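Speaker notes: Can It Do the Dishes Yet?
Castside evening talks, 23 October 2019

Open cold, no title slide. Ask for hands: who has seen a clip of a robot making breakfast? Keep them up if you own one. Wait for the laugh, then move on quickly.

Say what I'm after tonight. I want to know if a machine can do a plain kitchen chore in a kitchen it has never met. Simulation is where most of this work starts, and I have no quarrel with that. 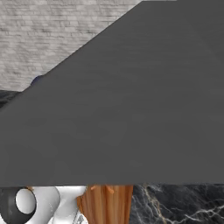 The trouble starts when a result from a rendered kitchen gets sold as a result from yours. The Gretlow brochure promised "home ready by January." It didn't say which home. Ask what they'd count as a failed try. I asked twice and got a brochure.

Slow down here. A blender is a fair test: a jar, a base, one way to seat it properly. Most kids manage it. Real jars are slippery, and real bases slide when you lean on them. 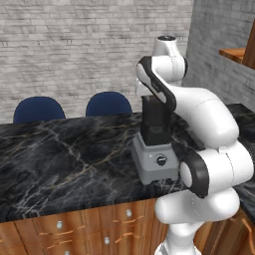
Cundero wrote back that I'm being unfair, that 217 good runs out of 300 in simulation would have been unthinkable a few years ago. Read that out in full. Then ask the room if they'd keep a dishwasher that worked 217 times out of 300.

Mention drawers and knobs if time allows. Skip the Nyamweya story unless somebody asks.
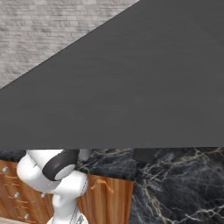 What would change my mind

One strange kitchen, 400 tries, no resets by hand, every failure published. Shop floors too, with the bins where the workers leave them. Pause for water.

Last slide, leave it up through questions.

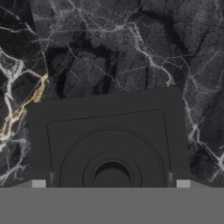

Slide 4. Simulated kitchen, black marble counter with robot hardware in front.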